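Oiling the maple board

The board came back from Etville in February and I put off dealing with it for months. Stella Kioko glued it up for me from maple offcuts, and she did a much better job than I would have. She told me to leave it alone for a while before putting any finish on it. I left it alone for longer than she meant.

I had two ideas for it. One was a bread board, but it is too big for our counter and far too big for the sink. The other was a loose top for the perforated table, so I have something flat to work on when the holes get in the way. Small parts drop through those holes and I am tired of picking them up off the floor. I went with the second one.

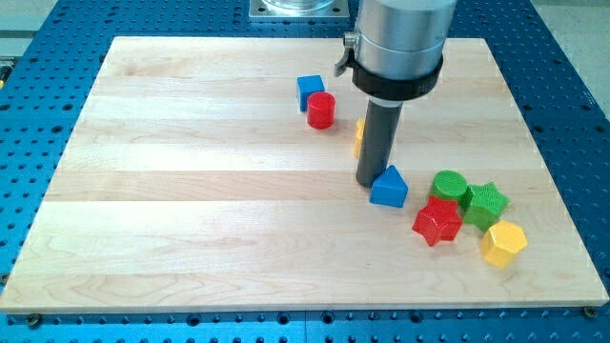
The maple board on the blue table, August 2021.

I like how the strips vary. Some are close to cream and others more like honey, and a few have swirls in the grain that I would have been sorry to cover with paint. Wekesa Langat wanted me to varnish it. I prefer oil - it is easier to patch when you scratch it, and I will scratch it.

The plan is 4 thin coats, wiped on with an old T-shirt and left overnight between coats. I'll do the underside too so it doesn't cup. If there is any oil left over, the handles on the garden tools are next. They have needed it for seven years.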